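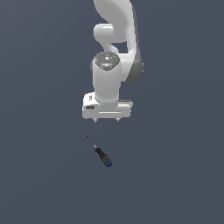

3 min read

Software Engineer, Manipulation Planning and Simulation

Geddale – full time – office in Nolasmont, two days a week from home

Geddale writes the software that sits between a robot arm and the job it has been given. Our main product, Ravn, takes camera data and a task, picks a grasp, plans a path for the arm and runs it. Customers use it for tool handling, kitting and small assembly work. We are 25 people, 12 of them engineers.

We are hiring one engineer for the planning team. You would report to Ilídio Veloso, who leads planning and simulation.

What the job is

Most of your week will go to grasp and motion planning in simulation. A typical test puts a single object under the arm, such as a screwdriver lying at an angle on a bare surface, and asks the planner for a grasp. It sounds easy. The handle is much thicker than the shaft, and a grasp that holds well may leave the tool pointing the wrong way for the next step. We want the planner to take that next step into account when it chooses, and right now it does so only for a few tool shapes.

Our nightly suite runs 2000 of these tests. When you join, 59 of them will be on the known-failures list, and your first project will be to work through that list. Some are planner bugs. Some are contact settings in the simulator that nobody has revisited in a long time. A few are probably bad tests and should be deleted.

After that you would work on:

– the grasp scoring code, which is C++ and needs to be split up
– collision checking near the wrist and fingers, where our simplified shapes are too generous
– Clulcombe, our internal tool for replaying a failed run step by step
– moving planner changes from simulation to the test cell, with the controls team

You will spend time at the hardware, usually one afternoon a week. You don't need to have run an arm before. We will train you on the cell and its safety procedures before you use it on your own.

What we need from you

Good working C++ and Python. You should be able to read a large code base you didn't write and make a small, safe change to it in your first weeks.

Solid understanding of 3D geometry: rotations, coordinate transforms, inverse kinematics.

Experience with at least one physics simulator, from a job, a degree or your own projects.

Clear writing. We do most design work in short documents, and other people have to be able to act on yours.

Useful but not required: sampling-based planners, trajectory optimization, point cloud processing, GPU programming. A degree in robotics is fine and so is a different background with the right work behind it.

How we work

Planning and controls meet on Wednesday at 10 a.m. to go over the week's failures. There are no other standing meetings for this team. Every change is reviewed by one other engineer and has to pass the nightly suite before it goes to the cell. There is no on-call rotation.

How to apply

Send a resume and a short note through the form on our careers page. In the note, tell us about a bug in geometry or simulation code that took you a long time to find. One page is plenty. Code samples are welcome if you are free to share them.

The process is a phone call with Ilídio, a paid take-home task, and a half day with the team in Nolasmont. We cover travel for the visit. We reply to everyone who applies, and we would like the new engineer to start in February.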